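Sorting out the craft drawer

The craft drawer finally stopped closing in February, so I gave it an afternoon. It's the second drawer down in the hallway dresser and everything papery has gone into it since we moved in. I took the whole thing out and tipped it onto a sheet on the floor.

Most of it was paper offcuts. There was also a bag of buttons, three rulers, a hole punch that only punches one hole, and a Truvix paper trimmer I'd forgotten buying. The trimmer still cuts straight. It says it takes up to 30 sheets but I wouldn't put more than five through it.

The felt pens were the slow part. I tried every one on the back of an envelope and threw out the dry ones. The Biko ones had lasted best, apart from the yellow, which had gone a sort of olive colour at the tip.

I kept one pad of coloured card and recycled the rest. The washi tape went into an old biscuit tin. I'd been looking at a set of drawer dividers from Mertens, but the drawer is 522 mm wide inside and the set is made for 600, so I cut up a couple of shoeboxes instead. They fit well enough. The grey one slides a bit.

Glue went last. PVA that had set solid went in the bin, along with a tube of something clear with no label left on it. The sticks I took over to the wooden table and checked one at a time. If a stick winds up and leaves a mark on scrap paper, it stays. If the end has shrunk down and gone hard, I trim a few millimetres off with a butter knife and try again before giving up on it. 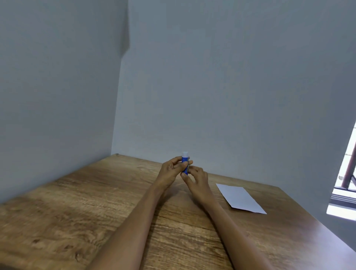 Checking the blue glue stick.

The keepers are standing upright in the smaller shoebox with their caps on. Scissors are beside them, handles up.

Still to do: the buttons, and the wrapping paper behind the door.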